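CLIKHAM — A produce swap that began in the spring as a way to use up extra fruit will run through the winter, organizers in Clikham said this month, with home tables taking the place of the outdoor stand on Gaber Street.

The Clikham Fruit and Root Swap signed up 88 households by the end of October. Eight of them have offered to host a table between November and March, when the stand is closed.

Under the rules, anyone on the list can stop by a host home between 4 p.m. and 6 p.m. on its assigned day, leave what they have and take what they can use. No money changes hands. Each visit is limited to 30 minutes so the rooms do not fill up.

Citrus has been the most common item so far this season, followed by root vegetables. Dried fruit is allowed, but home-canned goods are not, and hosts are asked to keep small or soft items in a tray, apart from the rest.

The Kivus Garden Center will take anything left over after 8 p.m. for its compost bins. Jaltance, the grocery on the north side of town, has agreed to post the host schedule by its front door.

Organizers said oranges and mandarins should be set out loose on a cloth and checked for soft spots before they go home with anyone. Root vegetables may be left with the stem stub and tail on.

A sign-up sheet for the remaining weeks is at the Clikham library. New households can join until the end of November.

Oranges and a tray of fruit on a plaid tablecloth:

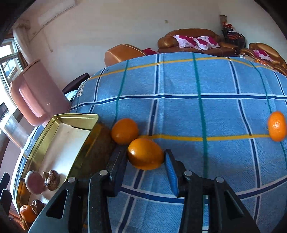
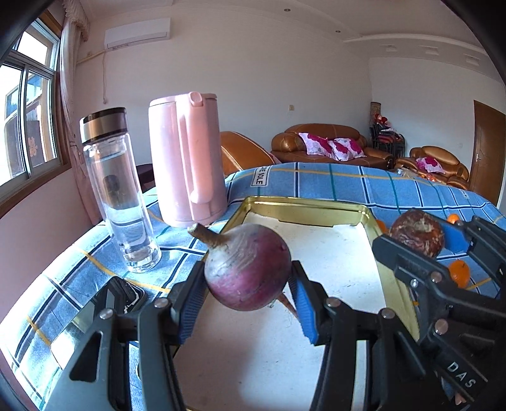
Some on the list would like longer hours. One member wrote to the organizers that 6 p.m. is too early for people who work in the next town, and asked for at least one table a week to stay open until 8. The request will be taken up before the December schedule is posted.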